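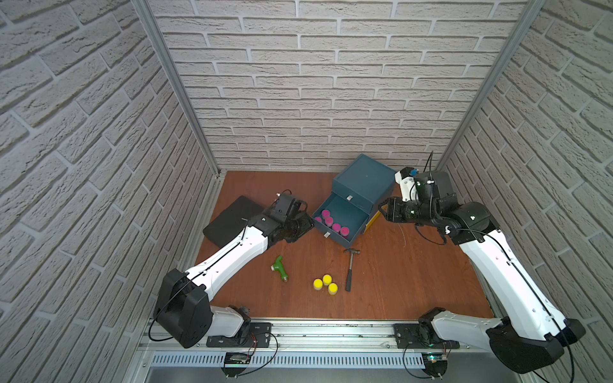

White brick-look panels, back wall and both sides. Wood tabletop.

Mernton brick wall panels, white — review
Posted May 16, 2025

Quick one, on my lunch break. Did the breakfast nook at home with these, plus the short wall by the back door. Been up since September so they've had a winter of kids, boots and steam.

Paid 489 for the lot with delivery. Not cheap. Looked at the Durkidix ones first, much flatter, grout lines looked printed on. Sent the sample back.

Cutting: easy, sharp utility knife and a metal ruler. Change the blade way more than you think. Dull blade drags and you get a crumbly edge, which shows on white. First panel I wrecked completely.

Sticking: forget the adhesive strips in the pack. Two panels let go overnight over the radiator. Switched to a tube of Molano grab adhesive and no trouble after that. Wipe the wall down first, mine was greasy by the stove and I skipped it, dumb.

Corners are the weak point. No corner pieces in the range so you butt them together and hope the rows line up. Mine were off by a bit on the left side. Filled the gap with white caulk, dragged a damp finger thru it, passable from the door. My neighbor Mandla Cele put a strip of trim down his instead — looks better, wish I'd done that.

Cleaning... meh. The rough surface holds dust and the grout lines hold everything else. Soft brush on the vacuum every couple weeks. Spaghetti sauce came off with dish soap but took a while. Would not put these right behind a cooktop.

Color is a cool white, a bit gray in the evening. My wife wanted warmer. Mnguni does a cream one, never seen it in person.

Took me around 30 hours all in, spread over weekends, and I'm slow. Box says one afternoon. Nope.

Would I buy agian? For a small wall, yes. Whole room, no, too much dusting. Order an extra panel for mistakes.

4 out of 5, lost one for the strips.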